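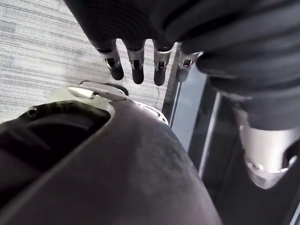
Snack shelf: your questions

Quick answers for anyone using the snack shelf at Kisthorpe. Read this before ringing the desk please, we're short of hands on Wednesday and the phone just rings out.

Where is it?

Ground floor, past the lockers. Dark grey metal shelving with the big steel table next to it. If you've reached the Cenus office you've gone too far.

When can I use it?

Any time the building's open. Restock is at 11, so give it a few minutes if you can. Half the stuff will be on the table and you'll only be reaching over someone.

What's on it?

Tubes of crisps mostly, plus cans and a few cup drinks. Changes with whatever comes in from Pavlović. We don't pick the flavours. Complaints about flavours go in the book.

Why are the tubes lying down?

They fit better. Stood up they catch on the shelf above and one knock takes out the row. Lids all to the same end please, so you can see what's left without pulling everything out.

Can I stand them up if I'm only putting one back?

No. Lay it down with the others.

How much is it?

Tubes are 2 tokens, cans are 1. Tokens from the desk or the Otix machine in the corridor. The machine doesnt give change.

Can I take more than one?

Limit is 2 items each per day. Goes for everyone, visitors too.

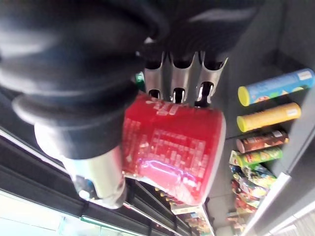
If you're collecting for somebody who can't get down here, write their name in the book as well as yours and that's fine. Not for a whole office though. Whole offices need to order by the box, ask at the desk.

I picked something up and changed my mind

Put it back where it came from. Same shelf, same gap. Not on the table, things left on the table get counted as sold and then the numbers are out all week.

A can's been dented or dropped

Don't put it back. Leave it at the desk and say what happened, you won't be charged. Dropped fizzy ones want leaving alone for a good while before anybody opens them.

What is the table for then?

Sorting and restocking. You can stand your things on it while you find your tokens. Wipe it if you spill, cloth is on the hook. It marks easily and the smudges show up badly under the lights. No scourers.

Can I move the shelving?

No. It holds 600 items when full and it's heavier than it looks. If somethings rolled underneath, tell the desk.

Do you do allergy info?

Only what's printed on the packet. Some of the labels aren't in English, so if you can't read it and you need to know, leave it and choose something else.

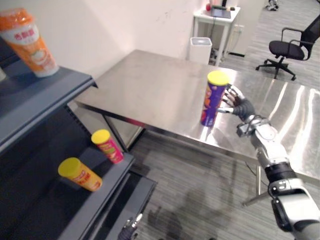
Page last changed: July

New this time

Item limit now covers cup drinks, it didn't before. Empty tubes can go in the recycling by the lockers, lids off first. The old sign on the wall still has the old limit, ignore it, a new one is on order.

Something not answered? Write it in the book or ask at the desk before 11.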